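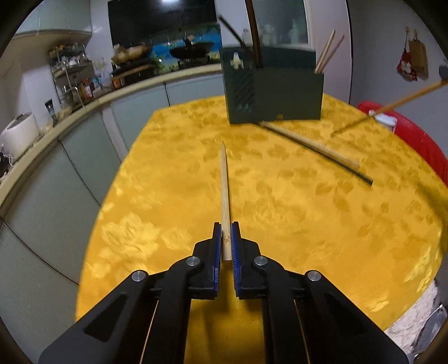

Gimodar GS-2 Marine Streamer Depth Controller

Product group: Towed acquisition / Streamer positioning
Manufacturer: Plisstead
Status: Current production

Overview

The Gimodar GS-2 is a clamp-on depth and lateral controller for solid and gel-filled seismic streamers. It holds a towed cable section at a commanded depth, corrects for feathering within the limits of available wing force, and reports depth, wing angle, roll and battery state to the recording vessel over the streamer's existing communication coil.

The unit replaces the GS-1, which controlled depth only. Streamer sections already fitted with GS-1 collars accept the GS-2 without modification. Sections fitted with third-party collars need the adapter sleeve listed under Ordering.

Controllers are normally placed at regular intervals along the streamer, with closer spacing at the head and tail. Final spacing depends on cable diameter, tow speed, expected current and the ballasting of the cable. Plisstead supplies a spacing worksheet with each order. It does not replace a ballasting calculation by the survey contractor.

Construction

The body is a two-part titanium housing joined by a hinged clamp. The wing actuator, pressure transducer and electronics are in the lower half. The upper half carries the battery modules. Both halves are closed with face-sealed end caps, and the two compartments are isolated from each other, so a flooded battery compartment does not flood the electronics.

The wings are molded polyurethane over a composite spar. They attach with a quarter-turn latch and are designed to break away at the root under a snag load before the load reaches the streamer skin. Wings are handed. Port and starboard wings have different keyways and cannot be fitted the wrong way around. The keyway differs from the GS-1 wing, and GS-1 wings should be withdrawn from deck stores when a vessel converts.

The pressure transducer port faces aft and is covered by a removable guard. Earlier units used a side port that collected marine growth on long surveys. The aft port is easier to flush and less exposed during recovery over the stern roller.

Depth control

Depth is measured by a silicon pressure transducer with temperature compensation. The control loop runs locally in the unit. The vessel sends a target depth and a set of gain values; the controller does the rest and continues to hold the last target if communication is lost.

Three modes are available:

Hold: the unit maintains the commanded depth with the wings level except as required for correction.

Steer: the unit maintains depth and applies lateral force as commanded by the navigation system.

Surface: the unit drives the cable up at the configured rate. Surface mode can be commanded from the vessel or triggered locally when measured depth passes the alarm threshold.

The alarm threshold is set before deployment and cannot be changed while the unit is in the water. This is intentional. Crews that work in varying depths should set the threshold for the shallowest planned tow and confirm it during deck test.

Gain values supplied at the factory suit a solid streamer at production speed. Gel-filled cable generally needs lower gain in the depth loop. If a section oscillates about its target, reduce the gain one step and allow the cable to settle before making a second change. Repeated small changes made too quickly are the most common cause of poor depth traces in the first days of a survey.

Lateral control

Lateral force is produced by rotating the body around the cable and setting wing angle to suit. The unit measures its own roll and compensates for cable torque. Available force rises with water speed, and performance during line turns, where inner streamers slow down, is lower than on line. Navigation software should limit steering demand on the inner streamers during turns.

The GS-2 accepts steering commands in the Dedley and Nassar message formats. The format is selected at configuration and applies to the whole spread. Mixed spreads, with some units in one format and some in the other, are not supported.

Acoustic noise

Wing movement produces mechanical noise that can couple into the nearest hydrophone group. The actuator in the GS-2 uses a harmonic reduction gear with slow acceleration at the start and end of each movement. A quiet interval can be set so that no wing correction begins during the recording window. For deep targets with long record lengths, the quiet interval should be kept short enough that depth does not drift between corrections.

Flow noise is affected by wing condition. A wing with a nicked leading edge or heavy barnacle growth is noisier than a clean one, and it also draws more battery current, as the actuator works against uneven load. Noise on a single group next to a controller should be investigated at the wing first.

Power

Each unit carries 2 lithium battery modules. One is active and the other is held in reserve. The changeover is automatic, and is reported to the vessel as a status change. The unit does not draw from both modules at once.

When the reserve module becomes active, plan replacement at the next workboat operation. Modules are replaced with the controller on the cable. The workboat crew opens the upper compartment, removes the spent module, checks the seal face and fits the new one. The active module should be left in place until the spent one has been exchanged – the unit then keeps its configuration and does not need to be re-addressed.

Spent modules must be stored in the transport cans supplied. Follow the vessel's own procedures for lithium cells, and the applicable rules for shipment ashore.

Specifications

Type: clamp-on, depth and lateral control
Rated working depth: 100 m
Housing: titanium
Wings: polyurethane on composite spar, breakaway root
Battery modules: 2, lithium, field replaceable
Communication: inductive coil, through streamer
Steering message formats: Dedley, Nassar
Operating modes: Hold, Steer, Surface
Local recovery trigger: depth threshold, preset on deck
Collar compatibility: GS-1 collars direct; others with adapter sleeve
Shipping: foam-lined case, wings packed separately

Deck test and configuration

Every unit should be tested on deck before it goes over the stern. The deck test set connects through a clamp coil and needs no opening of the housing. The test sequence is as follows.

Read the unit address and check it against the streamer layout sheet.

Zero the pressure transducer with the guard fitted and the port clear.

Run the wings through full travel in both directions. Movement should be smooth, with no audible knock at the end stops.

Confirm the message format, the gain values, the quiet interval and the alarm threshold.

Read both battery modules under load.

Save the record. The test set holds up to 2,440 records before it has to be downloaded, and the oldest record is not overwritten. When the store is full, the set refuses new tests until the files have been copied off.

A unit that fails the transducer zero should not be deployed with an offset entered by hand. Flush the port with fresh water, repeat the zero, and return the unit for calibration if it fails again.

Maintenance

Between deployments, rinse the body in fresh water and remove growth with a plastic scraper. Do not use a wire brush or a pressure washer near the transducer port. Check the clamp hinge for wear and replace the hinge pin if there is side play.

End cap seals are replaced whenever a compartment is opened. The grease supplied in the seal kit is the only type approved for these seals. Petroleum-based greases cause swelling.

Wings should be stored flat, out of direct sunlight. Wings that have been left racked on edge in hot climates can take a set, and a set wing will hold depth but will show a constant angle offset in the status report.

Calibration of the pressure transducer is carried out at the Plisstead workshop or by an approved service center. The unit comes back with a calibration sheet and its address unchanged. Firmware is updated at the same time unless the order says otherwise. Contractors who need one firmware version across a spread should state the version on the return form.

Known limitations

The GS-2 is not suitable for ocean-bottom cable. It is not rated for static hanging on a vertical array.

Steer mode is not effective below normal towing speed. At low speed the unit reverts to Hold and reports the change.

Inductive communication may be intermittent near the tow leader where power conductors for the tail section run close to the coil. If the first controller drops out repeatedly, move it aft by one coil position.

Units with firmware from before the August release do not report the quiet interval in the status message. The setting is still applied. It can be read with the deck test set.

Documentation

The operator manual, spare parts list and workboat procedure card ship with each order in printed form. The message format description is available to navigation software developers on request. The streamer handling section of the manual was written by Boyang Hao and replaces the separate handling note issued with the GS-1.

Ordering

GS-2 controller, complete with wings and battery modules
GS-2 controller, body only
Wing, port
Wing, starboard
Battery module with transport can
Adapter sleeve (state cable diameter and collar type)
Seal kit
Hinge pin kit
Deck test set with clamp coil
Pressure port guard

Please state streamer type, outside diameter, coil spacing and required message format with the order. Units are configured at the factory to match and can be changed later with the deck test set.

Rental units are available for spreads that need additional controllers for a single survey. Rental stock is supplied with freshly calibrated transducers and new battery modules. Lost wings are charged at the spare part price; lost bodies at the replacement value in the rental agreement.

Sales and rental inquiries: Brisa Arriaga, Marine Equipment, Plisstead. Quotations are issued for complete spreads or for individual items.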